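Le tissu à carreaux dans les maisons de Zirnelgate : rapport de projet
Licence 2, option Patrimoine textile

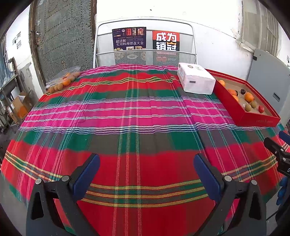 Fig. 1. Nappe tissée à carreaux, bandes rouges, roses et vert foncé.

Pourquoi ce sujet ? Au départ, on voulait travailler sur les costumes de fête, et puis on a découvert le fonds Vasconcelos : 2 141 fiches d'échantillons, presque toutes consacrées au linge de maison. Un trésor ! On a changé de sujet dès le samedi suivant.

Méthode
On a retenu 679 fiches, celles qui donnent à la fois le lieu de tissage et la composition. Chaque motif a été classé selon la largeur des bandes, le nombre de couleurs et la présence de filets (les lignes très fines qui traversent les carreaux). Le classement nous a pris presque tout le mois de juin, surtout à cause des fiches écrites au crayon.

Résultats
Le rouge domine largement : 272 fiches en font la couleur principale. Les filets jaunes et blancs reviennent souvent dans les pièces de l'atelier Zesine, alors que l'atelier Zidwood préférait les bleus, avec des bandes plus étroites. On ne s'attendait pas du tout à une différence aussi nette entre deux ateliers installés dans la même rue !

Limites
Quelque 70 fiches restent sans date, et les teintes ont pu passer avec le temps. Il faudrait aussi comparer avec les livres de commandes, que nous n'avons pas encore pu consulter.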